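Subject: Re: [cell-users] Flalto gripper says "held" with nothing in the fingers
Date: Thursday, May 29, 2025
From: Kustville test cell

Hello all,

Thank you for the answers, also the ones off the list. I should have come back to this sooner. I quote the message that I am answering first, so that people who joined in the last weeks can follow.

> We have the same Flalto two-finger gripper on our line, but we handle
> small boxes, not dishes. We saw the "held" signal stay on after a drop
> perhaps once a month, and we always thought it was a loose cable. After
> we changed the cable it was quiet for a while and then it came back.
>
> Can you say if your signal is wrong at the moment of closing, or only
> later, when the arm is already moving? For us this would be an important
> difference. If it is wrong from the beginning, I would look at the width
> limit. If it goes wrong later, I would look at how often Prokelus reads
> the gripper again.
>
> Also please say what you did about the person who clears the table.
> Your first message worried me a little on that side.

The short answer to the first question is: both. We have two different faults and for a long time we treated them as one. That cost us most of May.

The first fault is at the moment of closing. Our task is to pick a plate from the table by its edge and set it in a Quartey dish rack. The edge of a plate is thin, and the width reading of the closed gripper is not very different with a plate or without. We had the limit for "empty" at 2 mm. When I closed the gripper by hand command with nothing between the fingers, I could read values on both sides of this limit, depending on the closing force. So with some bad luck the controller sees a width just above the limit and reports a plate which does not exist. The arm then goes to the rack, opens over the slot, and reports a good placement. In the log the cycle looks perfect.

The second fault comes later. The plate is gripped correctly and the signal is correct. Then something changes during the move, for example the plate touches a neighbor or a divider of the rack, and it turns or slips out. Our Prokelus program read the signal one time after closing and stored it. It did not ask the gripper again until the opening command. For this fault the gripper is innocent, the mistake is in our program, and I apologize to the vendor for what I wrote here in my first message.
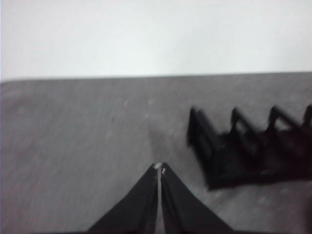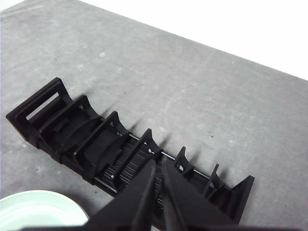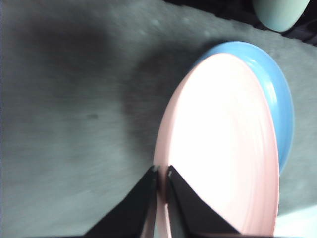 Grippers / Wrong state signal

The first view is the state that we did not detect. The fingers are together at the tips and hold nothing, and you will notice that a narrow gap stays open between them lower down. I looked at this gap for a long time. The gripper calculates its width from the motor position and not from the tips, so when the fingers bend a little under force, the number changes but the tips do not come closer. I do not say this is a defect, it is how such a design works. But a limit set at one force is not valid at another force, and I could not find this in the manual.

In the second view the fingers are over the rack, in the part between two dividers. You can judge how little space there is at the sides. If the program believes it carries a plate here, and the plate is not there, no contact will be felt and nothing will stop it. The opposite case is worse. If the program believes it is empty and takes the short way home at full speed, while a plate is still in the fingers, then the plate goes through the dividers. We lost two plates in this way, and one of them broke into pieces which went over the border of the table.

The third view is a pink plate gripped at its near edge, tilted, with a light blue plate under it. I think everybody who works with dishes knows this situation. The grip is at the edge only, so the weight of the plate pulls on a long lever. With two plates one over the other we also must be sure that only one is in the fingers, and the width limit alone is too coarse for telling us this.

Now the safety part, which was asked and which I described badly the first time.

Our cell has a light curtain at the front. When a cycle ends with an error, the arm stops, the operator takes away what is on the table, and presses the release. When a cycle ends with "good placement", the arm also waits, but only 5 seconds, and then starts the next pick. On the day of the incident the plate had fallen beside the rack and the controller believed it was placed. The operator saw the plate and reached in. The curtain did its work and the arm stopped. There was no injury. But it stopped with the gripper still closing, as in our configuration the protective stop goes to the arm and not to the gripper. The fingers finished their closing movement with a hand near to them.

I ask everybody with this gripper to check this point in their own cell, even if you have never seen a false signal. Put the arm in a protective stop during a slow closing and look at what the fingers do. Use a piece of foam and please keep your hands out of it. In our case the gripper has its own supply and only listens to the commands, so it completes the last one. The risk assessment of the cell said "all motion stops", and it was signed like that.

What we have changed until now:

– The gripper enable is now wired to the safety output, together with the arm. After a stop the fingers stay where they are. They do not open, so a held plate is not dropped.

– The closing force is fixed at 70 percent for all plates, and the limit for "empty" was measured again at this force. Before, each program had its own force and all of them shared one limit.

– Prokelus reads the signal in every step of the move. If it changes from held to empty, the arm stops in place and the cycle ends with an error. If it changes in the other direction we also stop, even though this should not be possible.

– After opening over the rack, the arm retreats slowly and straight up before it may use the fast way home.

– The automatic restart after a good placement is switched off. The operator presses the release every time. This is slower and there were complaints, but I will not switch it on again before the rest is solved.

What is not solved is the case of two plates. I tried to use the motor current when lifting, but the differences between our plates are larger than the effect I am looking for. A force sensor in the wrist would be the clean way, and we do not have the money for it this year. If somebody has experience with weighing during the lift, using only the joint torques of the arm, I would be glad to read about it, also if it did not work.

I also have a question to the person who wrote about the boxes. Do you know if your force setting was changed near the time when the cable was replaced? On our side a cable change resets the gripper to its default force, and this could explain why it became quiet for a while and then returned when somebody loaded the old settings.

The vendor has answered my ticket and says that the dependence on the force will be described in the next edition of the manual. I will write again when I have seen it. The new wiring diagram for the enable signal I can send to those who ask, but please do not copy it without a check – our safety relay has a free output and yours maybe has not.

With kind regards,
Kustville test cell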